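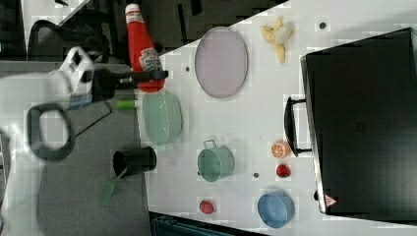

Ketchup, a banana and the green pot.

I have been living with the new Flellby record for a couple of weeks now, mostly through the old speakers in the kitchen, and I keep meaning to write something down about it before the feeling wears off. So, a pot of tea and here goes!

It's called Flirnitz, and it is really one long piece split over 2 sides of vinyl (there's a download too, but I'm stubborn about these things). Houshang Alipour plays nearly everything, and Jenő Dudás turns up on the second side with a bowed zither that he lets ring until you've half forgotten it's there. The first time it came in I thought the neighbors were moving furniture. By the third listen I was waiting for it like an old friend.

If you know their earlier one, Fornow, you'll remember how busy it was, all those little loops chasing each other. I loved that album, and I still do, but this one breathes more. There's a stretch near the middle with only a low hum and what might be rain on a tin roof, and it goes on far longer than I'd ever dare, and I wouldn't trim a second of it.

My one grumble is the fade at the end of side one, which comes a bit too soon for me. I'd have happily had another five minutes.

Peeters pressed 1000 copies, and mine is number 80, written inside the sleeve in pencil. I played it again last night with the windows open, side two first this time, and I think I may like it better that way around.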